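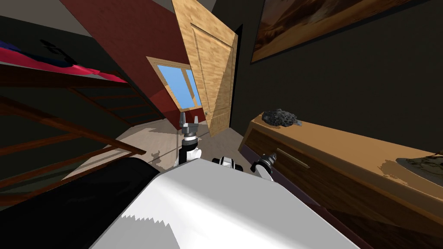

Buying and Budgeting FAQ: Two-Arm Mobile Robots
Fanthorpe Shared Equipment Office
Last revised July 11, 2023

What does this page cover?
Planning and paying for a two-arm mobile robot with two-finger grippers, and for the simulator time that comes before it. Fixed arms and conveyor equipment are handled under the general equipment rules.

Do I have to use the simulator before I request hardware?
Yes. A hardware request needs a completed simulator study in Flunum, using a room model close to the one where the robot will work. The study must report reach, base position and camera coverage for each task on your list. Requests without a study are returned unread.

What does simulator time cost?
Flunum seats are charged to your project at $476 per month. A seat includes the stock rooms, the stock robot models and storage for recorded runs. Custom room modeling is quoted separately. Unused months are not refunded, so start the seat when your task list is ready.

How many seats should I budget for?
One seat per person actively running tasks. People who only review recordings do not need one. Most projects have requested one or two seats for four months.

Which room should I start with?
Use the stock bedroom if your tasks involve drawers, doors or items on top of furniture. It has a bunk bed, a dresser and a door in a small floor area, and it shows clearance problems early. Kitchen and office rooms are also in the stock set.

What should the study show about the gripper?
Opening width, approach direction and whether the wrist camera can see the contact point. Record at least one clip per task with the fingers fully open before the approach. Reviewers use it to compare the finger gap with the object you intend to handle. If your object is wider than the gap, price a different gripper before going further. 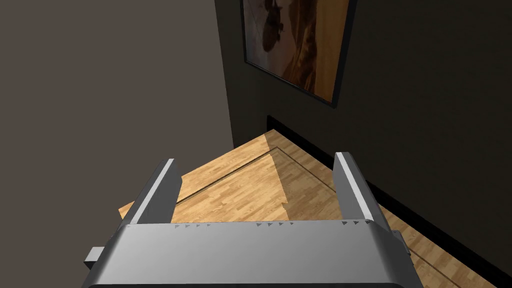 Wrist view in Flunum: fingers open over the plank floor, near a corner of the room.

Can I buy the grippers separately from the arms?
Yes, and for most projects you should. Skikatcombe lists arms and grippers as separate lines, and the grippers wear out first. Put one spare pair of fingers in the initial order. Finger pads are a consumable and belong in the operating budget.

Who supplies the base and torso?
Fairweather supplies the mobile base, torso and head under the current agreement. Arms come from Skikatcombe and are fitted at Fairweather's shop before delivery. You will receive two invoices. Both must carry the same project code or payment will be held.

How long is the lead time?
Eight weeks from purchase order for the base, torso and arms together. Spare fingers ship sooner. Orders placed after the October cutoff are charged to the next budget year, whatever the delivery date.

What else belongs in the budget besides the robot?
Charging dock and a dedicated circuit
Network drop or access point in the work area
Emergency stop, wired and wireless
Spare finger pads and one spare wrist cable
Calibration visit after installation
Operator training
Service plan
Freight and lift-gate delivery
Freight is the line most often left out. It is quoted by the supplier on request and must be attached to the form.

How many cameras do I need?
Plan on one head camera and a camera on each wrist. The head view is for base placement and for checking both arms at once. The wrist views are for the final approach. If the study shows the head view blocked by the torso or an arm at the working pose, include it in the report, along with the pose you would use instead.

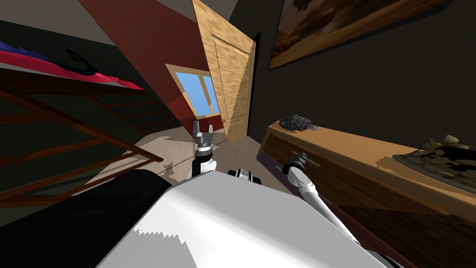

Head view in the bedroom model, with the right gripper near the front edge of the dresser.

How close can the base be to furniture?
Use the clearance you measured in the simulator and add the margin in the supplier's installation sheet. Check the arm at full retraction as well as at full reach. A base position that works for a drawer pull may leave no room to turn. Walls, bed frames and open doors all count as obstacles, and doors should be tested both open and closed.

Are simulator results accepted as proof of performance?
No. They are accepted for layout, reach and camera planning only. Grip force, pad friction and cycle time have to be measured on hardware. The agreement allows an acceptance test after installation, and the final payment is released when it is signed.

Should I lease or buy?
Lease if the work will end within the budget year or the task list is still changing. Buy if you expect steady use. For purchased units, the planning period is five years. Enter the service plan for every one of those years, even if the first is covered by warranty.

Can two projects share one robot?
Yes, with a signed cost split. Each project runs its own simulator study. Tool changes and recalibration between users are charged to the project that asks for the change.

Who approves the request?
Chathurika Pathirana reviews the budget form. Ruwan Ranasinghe reviews the simulator study and the site plan. Both approvals are needed before a purchase order is issued. Send the form and the study as a single submission through the equipment portal, with supplier quotes attached.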